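La cámara torcida y otras alegrías del oficio

Llevo desde el desayuno discutiendo con un horizonte. El horizonte, como es sabido, no contesta, y por eso las discusiones se alargan.

Para quien llegue nuevo al blog: me ocupo de un robot de dos brazos que en el taller llamamos Savero y que por ahora vive, sobre todo, en un simulador. Mi trabajo consiste en dejarlo a punto para que otros lo hagan recoger habitaciones y luego se quejen de mí. Cuidar una máquina simulada se parece bastante a cuidar una de hierro, con la ventaja de que no te pilla los dedos y el inconveniente de que tampoco puedes darle una patada.

El encargo de esta semana era modesto. Wilma Halliday quería cambiar la pinza derecha por la Nam, que tiene dos dedos finos y agarra por sitios donde la otra ni cabe. La izquierda se quedaba como estaba. Cambiar una pinza en el simulador son tres líneas en el fichero de configuración, una comida y luego dos días averiguando qué más has cambiado sin querer.

Lo primero fue el peso. La pinza nueva venía declarada con 2185 gramos y el controlador seguía convencido de llevar la antigua, así que el brazo derecho se hundía un poco cada vez que se paraba, como quien se sienta en un sofá ajeno. Corregí la masa y seguía hundiéndose. Corregí el centro de gravedad, que alguien había copiado de la pinza izquierda (ese alguien fui yo, en agosto, y lo firmé con mis iniciales), y el brazo se quedó por fin quieto donde se le decía.

Lo segundo fue la cámara de a bordo. Safta Mihăilă me avisó por el chat con un mensaje que decía solamente «¿vais en barco?».

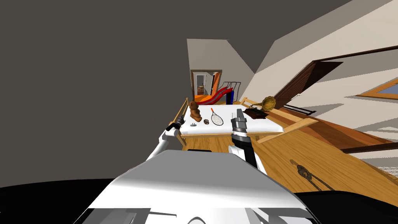
Narnovura, a media tarde

Lo de Safta tenía su gracia, pero también tenía razón. Con la cama delante y los dos brazos apuntando hacia ella, el suelo se va hacia abajo a la derecha como si a la casa le hubieran quitado los cimientos. El osito, la raqueta y el gramófono siguen sobre el colchón sin dar muestras de preocupación, y hasta la puerta oscura del fondo derecho parece colgada por un carpintero con prisa. La pinza derecha, con sus dos dedos tiesos encima del borde del colchón, tiene todo el aire de estar pidiendo la palabra.

Mi primera sospecha fue la base. Si el robot estuviera de verdad inclinado, habría que mirar ruedas, contactos con el suelo y esas cosas que arruinan una tarde. Saqué la orientación del cuerpo por consola y estaba a cero en todo, derecho como un notario. Quedaba la cámara.

El soporte de la cámara se define con una rotación de tres ángulos, y el orden en que se aplican esos ángulos es uno de los grandes temas de sobremesa de este oficio. Solène Charpentier había pasado el fichero del robot a la versión nueva del simulador, que los lee en otro orden. Ella lo dejó escrito en las notas del cambio, línea 381, en un párrafo que leí en su momento con la atención que se dedica a las condiciones de un sorteo.

Apunto el procedimiento por si le sirve a alguien, y sobre todo por si me sirve a mí dentro de unos meses:

Parar la simulación antes de tocar el soporte. En marcha acepta los valores, los enseña en pantalla y los ignora.

Poner los tres ángulos a cero y comprobar que la cámara mira recto al frente. Si no mira al frente, el problema viene de más arriba y toca paciencia.

Meter primero la inclinación hacia abajo, ella sola, y guardar. Después el giro lateral. El tercero, en nuestro robot, se queda en cero, aunque el fichero traiga otra cosa escrita y la traiga con mucha seguridad.

Volver a calcular la posición de las dos pinzas respecto a la cámara. Este paso me lo salté a la primera, y Hiwot Tilahun tuvo la delicadeza de preguntarme si la pinza Nam era alérgica a los juguetes.

Queda pendiente el tope del codo derecho, que con la pinza nueva debería abrirse algo menos. He dejado una pregunta en el Flarum del grupo y de momento tengo una respuesta, de Iona Moffat, que recomienda leer las notas del cambio. Las estoy leyendo. Voy por la línea 172 y ya he encontrado otra cosa que rompí yo.

También quiero revisar la fricción de los dedos. El gramófono tiene una base agradecida, pero esa bocina no me inspira ninguna confianza, y Wilma ha dicho que empiece por el osito. El osito, por mi parte, encantado.

Mañana pruebo el codo con la simulación a la mitad de velocidad y, si se deja, subo el fichero corregido.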